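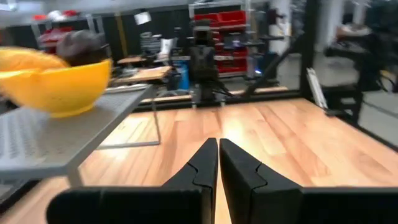 Wrist camera, left arm, with the yellow bowl on the perforated shelf. Fingers nearly closed.

2018-12-25

Yes, I know what day it is. I had the building to myself until lunch and the heating was on, which is more than I can say for most of last week, so I thought I'd get the bowl set moving and write it up properly for once. Wai-kit Wan is taking over the recording when I go off on leave, so a good deal of this is for you, Wai-kit, and the rest is so that I remember in January what on earth I was doing.

Where we stand: 154 demonstrations kept for the bowl task as of this afternoon, against a target of 200 before we retrain. I had hoped to get nearer. The morning was slow, partly my own fault (I spent far too long fiddling with the handles on the leader side, and then put them back as they were), and partly that a shelf is a much fussier place to pick from than a bare table. You come in low, you think you have plenty of room, and the underside of the gripper is closer to the metal than it feels from where you stand. I threw away every run where I heard a scrape, even the ones that finished nicely. I'd ask you to do the same. The policy we trained on the Orham set learnt to lean on the table edge because I had been leaning on the table edge, and I don't want to teach it the same bad manners twice.

Now, blur. The bowl is smeared in the frame I've stuck at the top and I went back and forth over whether to drop frames like it. I've decided to keep them. The wrist view will be moving whenever the arm is moving, and if we only feed it crisp pictures it will be lost the moment it sets off. What I would like to avoid is the quick flick of the wrist I tend to do at the start of a run, when I'm impatient to get to the interesting bit. It gives us a run of mush before the approach has even begun. Start still, count to two, then go. I managed it in most of the afternoon runs and they are noticeably nicer to look through.

I also want to own up to a habit I spotted while watching the morning's recordings with a cup of tea. I nearly always close the fingers most of the way before approaching, then open them again at the last moment. I suppose it feels tidy! But it means the view down the middle of the wrist camera is much the same in run after run, just that thin strip of table between the tips, and the opening comes so late that there is hardly any footage of an open gripper getting close to a rim. From run 115 onwards I've been mixing it up: some with the fingers open from the start, some opened halfway, some the old way. Please carry on mixing. No need for a strict rota, only don't let your hands settle into one pattern, because mine certainly did.

Lighting. The shine on the tabletop wanders about with the time of day and with whoever has been at the switches. I was going to put a cloth down and have talked myself out of it. The Talavera recordings were all made under one steady lamp and the model from them was hopeless by the window, so I'd sooner have the glare in the data. Just note in the log which lights are on.

Storage is fine for now. The recorder has written 2,244 clips to the Rurkora drive since we set this rig up, counting all the rubbish ones, and the copy overnight went through without complaint. File names still have the old task label in them. I'll rename them in one go when the set is finished, so please don't start doing it by hand, tempting as it is.

One thing I haven't got to the bottom of. Twice this afternoon the gripper position in the log lagged behind the picture, by enough that you could see the tips meet before the number said so. Restarting the recorder cleared it both times. I have kept those two runs in a separate folder called "lag" and they are not in the count. If it happens to you, save the run, restart, and write down what else was open on the machine. I had the Vasov viewer running on both occasions, which may mean something or may only mean that I always have it running.

Left to do on this set:
more approaches from the right, which I've neglected badly
a few runs with the bowl turned round or nudged nearer the corner of the shelf
some proper failures with recovery, where you miss the rim, back off and try again
check the wrist camera screws before the first run, they were a touch loose this morning

Leader arms are parked and powered down, and the log is up to date as far as the last run. There are mince pies in the tin by the kettle, help yourself.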